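I've spent this month keeping the Pama cell going in simulation, and the keypad has had most of my attention. Zostau moved its mount, so the gripper's taught points all needed redoing – 279 of them!

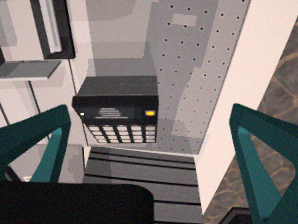

I started with the approach height, then the finger opening, and I've left the plate holders till last. The wash routine gets its check in November.

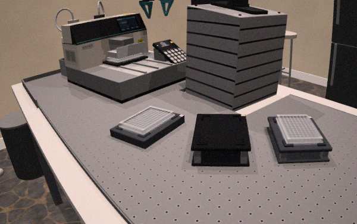

Hui-mei Fu wrote in to say she'd redo the holders first, as hers at Nulard drifted after 7 runs. Fair point, Hui-mei – I'll do them tonight.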